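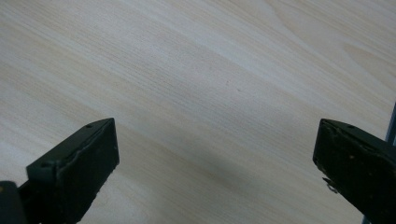
Grokix helps small manufacturers, workshops and colleges plan and buy automation equipment. We do not make robots and we do not sell them. Our clients pay us a fee to work out what they need, what it will cost over its working life and in what order to buy it. A large part of that cost sits in small items that are easy to leave off a quotation. Gripper fingers are a good case. Once the dark coating on a pair has chipped along the edges and the pale material shows through, somebody has to decide whether to run them on, recoat them or replace them, and there should already be a line in the budget for whichever it is. We put that line in at the start.

Who we are

Grokix was set up by Jozefína Doležal, who had spent most of her working life as a production engineer and then as a buyer for a company that packed kitchen fittings. She had been on both sides of the table: asking for equipment, and later being the person who had to find the money for it. She still leads the planning work and reads every report before it goes to a client.

We are a small team of engineers and cost planners. Most of us came from factories. Two came from further education, where they ran teaching workshops and had to stretch equipment grants over several years. We work from one office with a workshop attached, and we visit clients at their own sites when a job needs it.

What we do

Our work falls into four services. Clients can take one of them or all of them.

Needs review. We spend time with the people who do the job now and write down what the equipment would have to handle, how often, and with what variation. The report says which tasks are worth automating and which should be left alone. Sometimes the answer is a better bench and a second trolley.

Budget plan. We set out the full cost of owning the equipment, year by year. The purchase price is one line. The others include fingers and pads, cables, spare springs and fixings, guarding, software licences, calibration, training, floor space, electrical work and the hours your own staff will spend on it.

Tender support. We write the specification, draw up the list of questions for suppliers and put the replies into a single table so they can be compared. You choose the supplier. We take no commission from any of them.

First-year check. We come back after the equipment has gone into use and compare the spending with the plan. Where we got a figure wrong, we say so in the report and change the way we estimate it next time.

How we build a budget

Every plan starts with a parts list. Our standard list has 303 lines. Most clients need far fewer, and we strike out what does not apply before anyone asks for a price. The list began as a spreadsheet of things Jozefína had been caught out by, and it has been added to after nearly every project.

We divide the list into three groups. The first is equipment that should last as long as the project: the arm, the controller, the base frame. The second is equipment that will be replaced on a known schedule, such as filters and batteries. The third is equipment that wears according to use, and this is where we ask the most questions. Grippers belong here. How hard is the surface they work over? Will they be closing on card, glass or metal? Do the fingers come off with ordinary screws, or does the whole tool have to go back to the supplier? How long is the wait for a replacement pair?

We also ask about the table. Many clients plan to use one they already own, and often that is perfectly sensible. We check its height, its flatness, whether the surface can be wiped down and whether it can be marked out without damage. A plain, light top with room to work is often all that is wanted. If the equipment includes cameras, the surface and the lighting over it should be settled before the camera mounts are ordered.

For small projects we suggest holding back a separate sum for wear parts and making one named person responsible for it. On a recent college job this was £2,000 for the year, kept apart from the general maintenance budget. The college's finance office preferred it, as the workshop no longer had to raise a separate request every time it wanted a set of pads.

Some of our projects

Wasura is a packing business that wanted to automate the end of one line. It had a quotation for two robot cells. After the needs review it bought one, and spent part of the difference on moving a doorway so that pallets could reach it.

Willems is a joinery workshop with 42 staff. We wrote its three-year plan for handling panels and drawer parts. The first year was spent entirely on benches, power and training. The robot arm was ordered in the second year.

Famis runs training courses for adults returning to work. It needed equipment that beginners could use and that could be repaired on site. We wrote a specification that required every finger, pad and spring to be available as a separate part, with prices listed in the tender. Three suppliers replied, and one of them had to produce a spares price list for the first time in order to do so.

Fees

We charge a fixed fee for each service, agreed in writing before we begin. The first conversation is free and usually takes an hour. Invoices are payable within 30 days. Travel is charged at cost.

If, during a needs review, it becomes clear that automation is not worth the money for you, we stop there and charge only for the days worked.

Working with us

It helps if you can send us a few things before we meet: a floor plan, even a hand-drawn one, any quotations you have already received, and a short note of the job you want done. Please include your financial year end. Many of our clients have to commit their spending by a set date, and lead times on grippers and controllers can be longer than people expect. For colleges that want equipment in place for the start of term in September, we like to begin the needs review in the winter before.

To arrange a first conversation, use the form on our contact page or telephone the office. If you are asking about an existing plan, please quote the project number on the front cover.

This page was last updated on May 11, 2022.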